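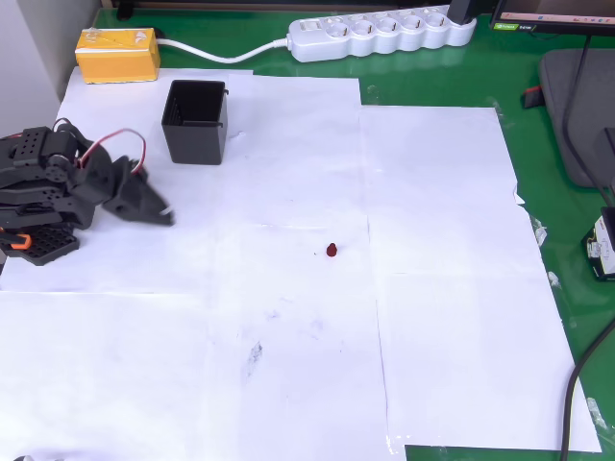
How do I sort a giant tin of mixed buttons without losing my mind?

Crafts and Sewing > Notions and Storage
Posted by lindora_stitcher, April 13, 2026

Hello everyone! I came home from the Skakano flea market with the best thing I've ever bought there, a big old cookie tin packed to the lid with buttons. Shirt buttons, coat buttons, shanks, toggles, a few that look like glass, and some I can't identify at all. I paid 12 dollars and would have paid more (please don't tell the seller).

I dumped part of it out on the dining table and got completely stuck. First I started piling by color. Then I noticed there were matching sets, so I began over, and then I realized that what I really need when I'm sewing is the size, so I began over again. Now I have a mess of half-piles and we have to eat dinner there.

What do you sort by first? And what do you keep them in? I make mostly kids' clothes and the occasional cardigan, so I do want to USE these, but I'd also love for them to look pretty on the shelf. Oh, and some of them smell a bit like a basement. Can all buttons be washed?

Answers

jollumknits

Oh, I'm jealous! A full tin is such a treat, and the first pass through it is the most fun you'll have with it, so don't rush.

I've gone through a lot of button tins and my order is always the same. Forget color at the start. Do one very fast pass and pull out only the things that aren't ordinary buttons: safety pins, hooks, snaps, beads, garter clips, the inevitable foreign coin. Needles too, so go slow with your fingers until you've seen the bottom of the tin. Anything cracked or with a broken hole goes in the trash, unless you do mosaics.

Second pass is by how the button attaches. Two-hole, four-hole, shank. It sounds fussy but it goes quickly and it makes the next part so much easier, as your sets will nearly always land in the same pile.

Third pass is hunting for sets. As soon as I find 3 that match I thread them on a bit of crochet cotton and tie it in a bow. Don't use a safety pin for this if there's any chance of damp, I did that once with a gorgeous set of cream ones and got rust marks I never got out. If you only have a pair, string those too, they're perfect for the eyes on stuffed animals (for older kids, not babies!).

Only then do I sort the leftover singles by color, and that's where your pretty shelf comes in. Clear jars with the singles by color look wonderful, and the strung sets live in a drawer where I can flip through them.

For the sorting itself, use open containers, whatever is in the house. A muffin tin is my favorite. A small square plastic bin with an open top is nice too, a black one especially if you have a lot of white and cream buttons, as you can see every little difference between them against the dark. Swap to a sheet of white paper for the navy and brown ones. And do it in daylight! I have sorted navy into black by lamplight more times than I care to say.

On washing, NO, not all of them. Plain plastic is fine in lukewarm water with a drop of dish soap. Put them in a mesh bag, swish, rinse, lay out on a towel overnight. Keep these out of the water:
- wood
- leather
- anything covered in fabric
- metal, unless you're going to dry each one right away
- anything you can't identify

For that last group, wipe with a barely damp cloth and leave them in an open bowl in a dry room for a week or two. The smell mostly goes. If you have any that smell sharp, like vinegar or mothballs, and look cloudy or crazed, keep them away from the rest. Some old plastics break down as they age and they can damage their neighbors.

sewsaysme

egg cartons

Kalniņš Street Mending Circle

We go through donated buttons every March at our mending table, so we have opinions!

The answer above is great and we'd do nearly all of it, with one change. If you sew a lot, sort the sets by size before you put them away. Button sizes are given in lines (you'll see it written as L or as ligne), and 40 lines make an inch. An ordinary shirt front is usually 18L and a jacket front is often in the 30s. You don't need a fancy gauge. Draw circles on an index card with a circle template, write the size next to each one, and lay the button on top. Ours is held together with tape and we love it dearly.

We keep sets in small coin envelopes with one button sewn to the front, so you can see what's inside. Write the size and how many on the corner in pencil. They stand up in a recipe box with dividers, and when someone comes in missing a cuff button we can find a match in no time. Last spring we had 81 envelopes in one box, and it still closed.

A few other things worth knowing:

For cardigans, pick the buttons before you work the buttonholes. It's so much easier to make a hole for a button you adore than to find a button for a hole you already have.

For kids' clothes, test every old button before it goes on. Squeeze it between your fingers, tug on the shank, and look at the holes for sharp edges that could saw through thread. For very little ones we skip vintage buttons altogether and use snaps.

One odd button in a set is fine. Put it at the bottom of the placket where it gets tucked in, or make every one of them different and call it a design choice. We did a child's coat that way and it was the most cheerful thing on the rack.

lindora_stitcher

Thank you all so much!! I did the fast pass last night and found two needles, so that warning was well timed. There were also 13 matching green shanks, all scattered, and I may have squealed. They're on a string now. Going to try the coin envelopes for the sets and jars for the singles.

The egg carton is currently holding the toggles and it's working great.

Does anyone know if mother-of-pearl can go in the soapy water, or does that count as a no?

jollumknits

A quick wipe with a damp soft cloth, then dry it straight away. No soaking, and never vinegar, it eats the shell. And congratulations on the green ones, those want to be a cardigan!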